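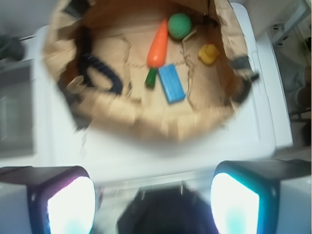 The Gresska kraft bag is a flat-bottomed brown paper bag sold to toy shops, gift counters and small mail-order businesses. It is made from a single sheet of heavy kraft paper with a glued base, and it comes without handles or a window. The paper is stiff enough to stand up by itself on a counter, and it can be opened wide when the goods are awkward shapes. A toy carrot with its green top and a ribbed green ball go in together without any sorting, with a little shredded paper on the floor of the bag. Our own shredded filler is sold separately under the name Tollach.

The bags are packed flat in cartons of 1,000. Smaller buyers can order the counter pack of 80, which ships in a plain sleeve. Both are the same bag. There is one size and one color, and we don't print on them.

Using the bags

Open the bag with your hand flat inside and push the base down until the corners square up. New bags are creased tightly from the carton and may need a second push. Put the filler in before the goods. A small handful is enough for most toys, soaps and candles. Glass and pottery need more, and each piece should be wrapped first.

For a closed bag, fold the top over twice and use a sticker or a staple. For a display bag, roll the top edge outward to make a collar. The collar lowers the sides so that customers can reach in. Kraft paper will wrinkle when it is rolled, and the wrinkles stay. Strips of black tape over the rim help it hold its shape.

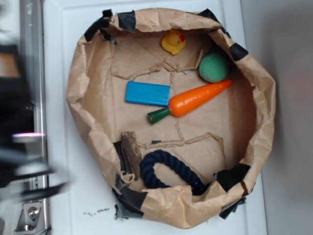

Choosing tape

Paper tape can be recycled with the bag in most places, but check with your local service. Cloth tape grips better on a crumpled rim and can't be peeled off without tearing the surface. We don't sell tape. Humaira Talpur in our packing room uses whatever is on the bench and cuts it into short lengths first, which is quicker than working off the roll.

Storage

Keep cartons off the floor and away from outside walls. Damp paper goes soft at the base seam. In August we ship cartons with an extra liner for the humidity – please leave it in place until you open the bags. Stack cartons no more than 5 high.

Not suitable for

Wet or greasy food, ice packs, loose powders, or anything with a sharp edge that rests against the side. The bag is not a mailing bag. For shipping, put it inside a box. The Dravomero box takes 2 filled bags side by side with their tops folded.

Ordering

Orders go through Malik, our distributor, or directly through this office. Ask for Aqeel Rizvi for carton orders and Sadia Satti for counter packs and filler. Samples are sent flat, one per address. We can't match prices from the old catalog, which was withdrawn on May 15, 2019.

Returns

Unopened cartons can be returned in the original liner. Opened counter packs can't. If a base seam has failed, keep the bag and send a note of the carton label to Zubaida Cheema, and we will replace the carton or credit it, whichever you prefer.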